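Help > Small furniture > Assembly questions

White shelf stand with poles: questions we receive often

This page is kept by Helmi Partanen and Caradog Gape for the Zandholm help desk. We answer here the questions about putting together the small white stand with tray base and round poles. If your question is missing, please write to us and we will add it.

Which part do I start with?

Start with the base tray. It is the shallow one with raised walls. Put it on a table and lay a cloth under it, because the white plastic takes scratches easily. A dark cloth is good also for finding the small parts when they fall.

How do the poles go in?

Each pole goes in at a corner. Hold the tray with one hand near the place where you push, and press the pole straight down. If it goes in crooked, take it out again and do not force it.
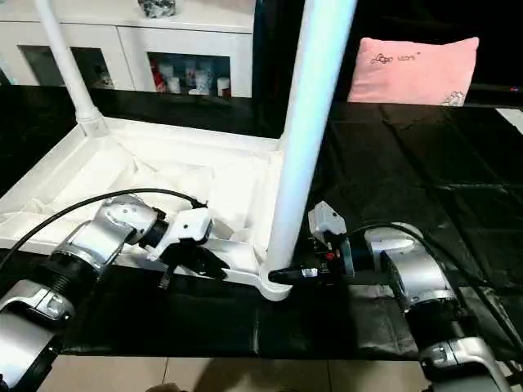

Push until the wide foot of the pole sits fully at the corner. When all 4 poles are in, look at the stand from the side at the height of your eyes. A pole which is too high is easy to see in this way.

My pole turns around in the corner. Is it broken?

Most probably no. A little turning is normal before the next tray is on. If it still turns after that, write to us and we will send a new pole.

Can I keep other things on the stand?

Yes, but please keep the weight under 15 pounds for each tray. Many customers keep there bathroom things, plants or craft supplies. Haf Ruddock wrote to us that she has hers beside the sewing table, and it holds everything that was before on the floor.

Tall and narrow things can fall if somebody pushes the stand. For these we recommend a cup or a ring holder which goes close around the lower end.

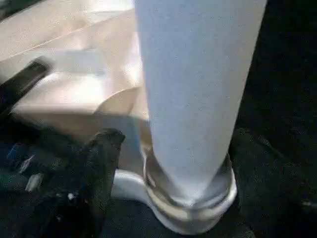

Pale blue cylinder with its lower end in a clear holder, on a glossy white base.

Choose a holder that fits the thing well. If it is too wide, the thing will lean.

How long does the assembly take?

For one person nearly 40 minutes the first time. With two persons it goes faster, and it is more comfortable - one holds the tray and the other one works with the poles.

How do I take it apart for moving?

Empty all trays first. Then work from the top down and take off one tray at a time. Hold the pole close to the corner and pull slowly.

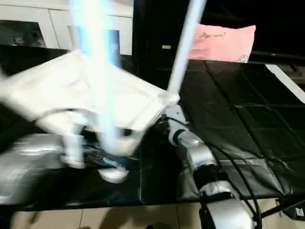
Do not pull on the tray wall, it can bend. Keep the poles together with a rubber band and put the trays one inside another with some paper between.

How do I clean it?

Warm water, a soft cloth and a little dish soap. Please no powder cleaners.

284 people found this page helpful
Shares: 15

Related questions
Josis drawer box: the drawer does not close
Pagano wall hooks: which screws to use
Plorkov shoe rack: missing parts
How to order a single pole or tray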